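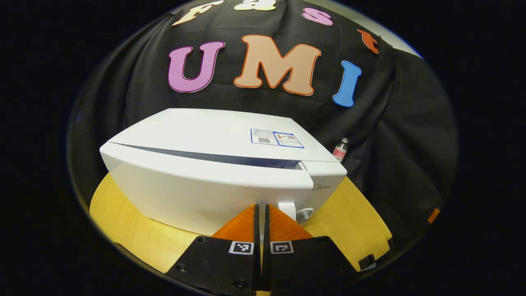
Midea on the round table, lid label facing up, fingers nearly touching.

9 Aug 2019

Microwave task again. Kyu-ri and I have been going back and forth over what counts as one example, and we've settled on this: it starts with the gripper clear of everything and ends when it's clear again. Half-finished ones go in the reject folder with a note saying why – please don't just delete them! Rafia wants the rejects for her filter and I keep forgetting.

We're at 258 keepers, and Kojo's plan asks for 600 before the first training run. I think we could start a small one sooner (even a bad policy would tell us which step needs more), but he'd like to wait and he's probably right.

Biggest headache is the door. I pull it in one quick swing, Kyu-ri does it in two little tugs, and I'd bet the model ends up somewhere in the middle and does neither. We're both trying her way for the next batch. It's slower and my wrist hates it.
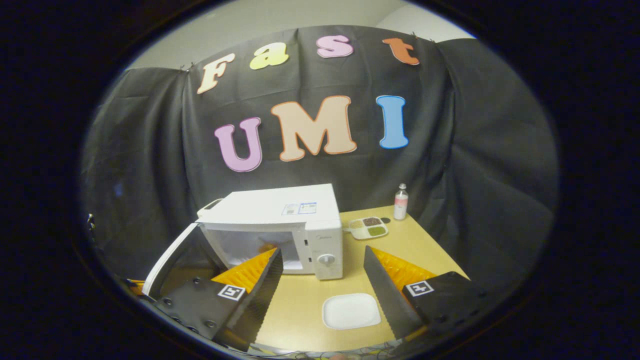 Do the plate and tray have to start in the same spot every time?
Please move them around between takes, a hand's width or so, and turn the plate a bit too. If they never move, the model can learn the spot and pay no attention to the plate.

Still to do: ask Britt-Marie if the Forkosstead drive has room, redo the calibration before the next batch, and find out from Yamuna which finger pads she wants on – I've been using the same ones since May.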